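The Roris, Clistley: my before-doors safety check, with comments

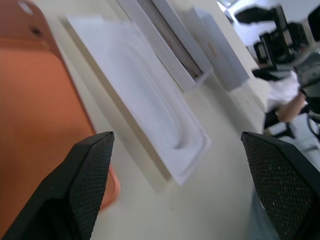
How long before the first film should the check be done?
Start an hour and a half before doors open. The walk itself takes less than that, but you want time to fix a dead exit light or shut a row of seats without a queue watching you do it.

I've run the Roris for long enough to have done this walk in a party frock, in wellies, and once with a temperature I should have been in bed with. People keep asking for a copy of my list (mostly people taking on old single-screen places like ours), so I've typed it up with my remarks left in. The items are from our own sheet, form 529. The comments are mine, and some of them are a bit grumpy. We have 185 seats, one screen, a small balcony we only use for the busy stuff, and a foyer that was built for people who didn't bring pushchairs. Your building will be different, so please go by your own fire risk assessment first and my ramblings second!

OUTSIDE AND FOYER

1. Front steps clear, handrail firm, nosings not lifting.
OK / Not OK / Fixed
Give the handrail a proper wrench, as if you were falling. Ours passed a gentle wobble for months and then came away from the wall at the bottom bracket when I leaned on it with a box of ice cream tubs. New bracket, longer screws, and now I yank it every time.

2. Both front doors open fully and stay unlocked while the public are in.
OK / Not OK / Fixed
The left one swells in wet weather. If it needs a shoulder, it's Not OK, even if you personally can shift it.

3. Foyer matting flat, no curled corners.
OK / Not OK / Fixed
Tape is a one-night repair. If you write "taped" here, write it on the whiteboard too, or it'll still be taped at Christmas.

4. Posters, standees and displays out of the exit route.
OK / Not OK / Fixed
My weak spot. I love a big cardboard standee, and the distributors will send you one the size of a garden shed for a film with no cars in it that somehow needs a cardboard car. They go against the side wall by the old ticket window. Nowhere else, however sad they look there.

5. Kiosk: popcorn machine lead undamaged, extraction on, fire blanket on its hook.
OK / Not OK / Fixed
Look at the lead where it goes into the plug, and run your hand along it with the machine off and unplugged. The fire blanket has a habit of being moved to make room for cups. It goes back on the hook before the popcorn goes on, and I'm not flexible about that one.

AUDITORIUM

6. House lights up to full, then down to film level, then up again.
OK / Not OK / Fixed
Do the whole cycle. A dimmer that goes down nicely and then won't come back up is exactly what you don't want to discover during the credits. Film level means you can still see the edge of each step from the back row with your eyes adjusted, so sit there for a few minutes with the lights down. I use the time to think about what I'm going to say in the introduction, if there is one.

7. Aisle and step lights all working.
OK / Not OK / Fixed
Walk it in the dark, both aisles. If a step light is out, we put staff on that aisle with a torch for the one showing, and it gets replaced before the next. Two out on the same aisle and we don't open that side.

8. Exit signs lit, every one, including the one behind the curtain at screen left.
OK / Not OK / Fixed
People who are fussy about picture quality will tell you the sign spoils the blacks. I've had a very polite letter on the subject, two pages, after a silent film. I do sympathise, I'm fussy too, and I went round with the letter in my hand to see what could be done. The answer was to move the curtain so the light doesn't spill on the screen. The sign stays on and stays uncovered. Please never let anyone hang a cloth over one, even for an afternoon, even for a restoration they've waited years to see.

9. Final exit doors: push the bar, go all the way out, look at the ground outside, come back.
OK / Not OK / Fixed
All the way out! The door can be perfect and there can be a wheelie bin on the other side. The yard behind us is shared with the shop, and most of my Not OKs on this sheet have been bins, pallets or a parked van. Go out in your shoes, too, so you notice if it's icy or covered in wet leaves.

10. Seats: sit-test a different row each time, check bolts, arms and tip-up action.
OK / Not OK / Fixed
Ours are Esora seats, bought second-hand, comfy as anything, but the hinge pins work loose. You can hear a bad one before you feel it. If a seat fails, it gets the red cover with the ties at the back (a sheet of paper saying OUT OF USE will be on the floor by the end of the trailers), and the box office blocks it on the plan before doors. Do both. I once did only the cover and sold the seat.

11. Wheelchair spaces clear and companion seats in place.
OK / Not OK / Fixed
The spaces aren't storage. Stepladders, I'm looking at you. Check the route from the foyer as well, including the ramp lip, which should sit flush.

12. Balcony: front rail solid, gate shut and signed if the balcony isn't in use.
OK / Not OK / Fixed
We cap it at 50 and I don't bend on that, however lovely the people are. When it's closed, it's closed, and that includes my friends.

13. Look up.
OK / Not OK / Fixed
Ceiling plaster, light fittings, speaker brackets. You're after anything new: a stain, a crack with a shadow to it, dust on the seats below. I take my glasses off and put them on again and somehow that helps. Any fresh plaster on the seats and we don't open until somebody qualified has been up there.

PROJECTION BOX

14. Box tidy, nothing stored against the projector vents.
OK / Not OK / Fixed
Coats are storage. So is a cheese sandwich.

15. Lamp hours written down and under the limit on the label.
OK / Not OK / Fixed
Last entry on my sheet was 2940. I write the number every time even when I'm sure it's fine, and I've asked everybody else to as well. Lamp changes are for people who've been trained and are wearing the face shield and gloves. If that isn't you, leave the housing shut and ring me.

16. Extraction running and you can feel it.
OK / Not OK / Fixed
Hold a strip of tissue near the grille. A fan can hum away quite happily and shift no air at all.

17. Extinguisher in the box: right type, pin in, gauge in the green, in-date tag.
OK / Not OK / Fixed
It lives by the door so you're heading out when you pick it up. Somebody moved it to the far corner in July to prop up a shelf. I was not chatty about that.

18. Stop-show drill: who stops the film, who brings up the lights, who speaks.
OK / Not OK / Fixed
Say it out loud to each other before doors. Ours goes film off, house lights up, then a live voice from the front. Keep the words short and dull. Audiences are good at moving when they're told plainly, and terrible at it when they think the pause is part of the film. (We had a very arty thriller with a long black section in the middle and I still got asked whether it was us.)

ALARM AND PAPERWORK

19. Fire panel showing normal, no faults, no zones switched off.
OK / Not OK / Fixed
The panel is looked after by Nguyen-Tran, whose number is taped inside the lid. If we've had a haze effect on for a live event, check that the zone has been put back on. Then check again. An isolated zone means no public in the building, full stop.

20. Emergency lighting: monthly test done and in the log.
OK / Not OK / Fixed
You're only reading the log at this stage. If the month's box is blank, assume the test wasn't done and do it before doors.

21. First aid kit complete, accident book in the drawer with a pen.
OK / Not OK / Fixed
We get through plasters at a ridiculous rate, nearly all of them on staff thumbs from opening drinks boxes. Cold packs go next.

22. Staff on shift told tonight's exits, tonight's running time, and anything marked Not OK above.
OK / Not OK / Fixed
Face to face, not by text. Running time matters more than you'd think with these three-hour epics: people nod off, and someone has to walk the rows at the end.

Signed, with the time, before the front doors are unlocked. If you've ticked Fixed anywhere, write what you did in the margin, in handwriting that I can read. Completed sheets go in the green folder under the till, newest at the front.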